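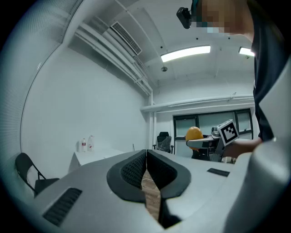 4.2 Reported faults in second-hand consoles

We collected 3558 fault reports from owners of used games consoles, posted to the Plomitz repair forum up to May. Reports with no model number were dropped, which left 2953 for analysis. Each was read by one coder and placed in one of seven groups: disc drive, overheating, power supply, storage, controller link, video output and other. A second coder, Asanka Sultana, went through a random set of 200 reports, and disagreements were settled by discussion.

Disc drive faults made up the largest group. Most owners wrote that the tray would open and close as normal but the console did not read the disc, or read it only after several tries. Overheating came second and was often reported together with a full shutdown.
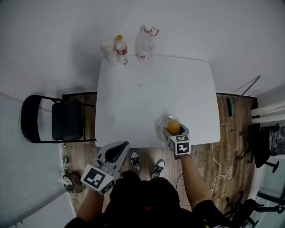

Figure 3 gives the share of each group by age of console. Drive faults rise steadily with age, while storage faults stay almost flat. Controller link faults are more common in the newest machines — we think this reflects early firmware, though the reports do not let us test it.

Owners who had already replaced one console were more likely to try a repair at home before paying for one. The same pattern was found by Meireles in a smaller survey of handheld devices. Few of our owners said whether the repair had lasted, so we do not report success rates.

Figure 3. Fault group by age of console, Plomitz reports (n = 2953).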